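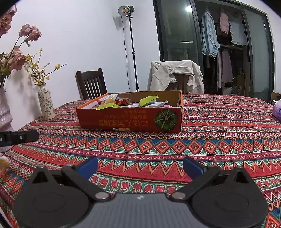

Tanko Okafor reckons you should run through the whole task with your own fingers before you pick up the gripper at all, and I've come round to that. Ten minutes of it saved me a whole evening of bad takes.

4. Recording snack packets with the Jultusora hand gripper

4.1 Put the box where you can reach it without leaning. Mine goes on the dining table, and a patterned cloth is fine — I've had better tracking on a busy one than on a plain one.

4.2 Open the fingers wide, hold still until you hear two beeps, then move in slowly.

4.3 Close on the sides of the packet, below the crimped end if you can. Stop squeezing once the wrapper dips a little in the middle. 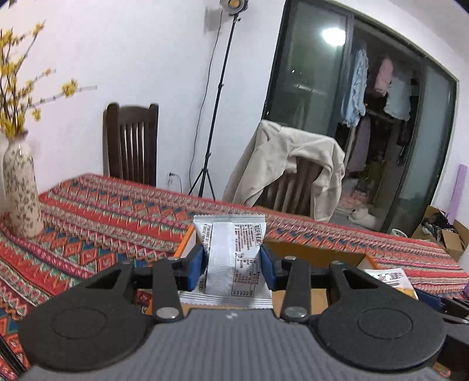 4.4 Lift straight up, keep it there for a count of three, and carry on to wherever it's going. If you fumble, don't start again! Put the packet back, have another go and leave the recording running, as the Ulley software lets you trim the fumble later.

Note: each session holds 2000 takes. I got to 703 before my wrist complained, so do stop for tea.

Caution: keep your other hand out of the box while recording. I forget this one all the time, and every take with a stray thumb in it has to go.

4.5 Open the fingers fully before you press Stop, or the last take won't save.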